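2.3 Planning the equipment order

Complete this section before requesting a quote from Dutari.

1. List the sites that will record at the same time. Order one pair of Wallner hand-held grippers per operator.

2. Add spare finger pads. Budget 2 sets per gripper for every 40 hours of recording on cloth.

3. Check the cable run. The standard cable suits a table or a single bed. For larger work areas, order the Ustard extension with the grippers – it cannot be added to an open order.

NOTE: The starter kit is priced at $497 and covers one operator. Storage drives are quoted separately.

4. Plan the garment stock. Folding tasks need mixed sizes and fabric weights, including fleece.

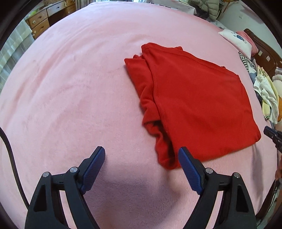
5. Allow 7 working days for calibration at the Zamora depot. Sites that need units in January should order in November.

CAUTION: Do not mix pads from different lots on one gripper. Uneven wear changes the closing width and voids the calibration record.

6. Enter the totals on the order sheet and go to 2.4.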